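4.2 Comparison of end effectors on the kitchen table task

We ran both end effectors on the same white table with the same arm controller. The first was the Cloddale round head, chosen for its small footprint. The second was the Ongart hand, which has more joints and takes longer to tune. Each was given 20 object layouts per session, and sessions were repeated in February until we had 600 attempts for each.

Objects were picked to vary in shape and colour - a ketchup bottle, fruit, dishes and bowls - and were moved between attempts by one of the authors (Rungrueang or Suksawat) following a printed list. Grasp force limits were left at the Vultstead defaults. Of the logged attempts, 231 were set aside for scoring by a second person, and disagreements were settled by Pongsiri.

Fruit in bunches gave us the most trouble. The overhead view alone was a poor guide to where the stem was, so we added a wrist camera stream to the controller input. Its resolution is low, but it shows the target at close range when the arm blocks the view from above. We did not retrain the Plikum planner for this change.

The toaster oven stayed at the right side of the table in all layouts. Its handle was treated as a fixed obstacle during planning, and the planner kept a margin on that side for both end effectors. Figure 3 gives views from the trials.

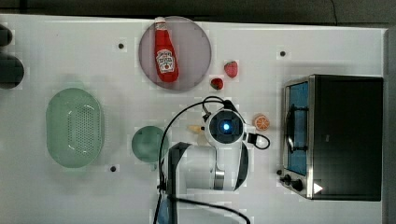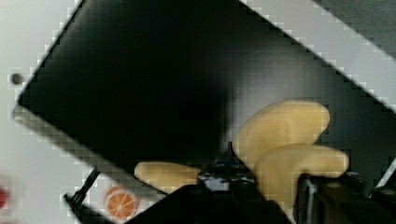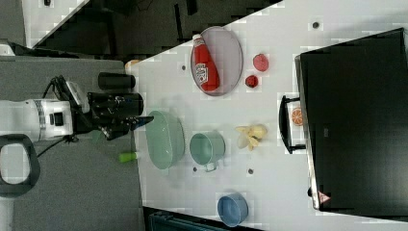
Figure 3. Table task. First: overhead view. Second: wrist camera view, bananas in the black tray. Third: multi-fingered hand over the table.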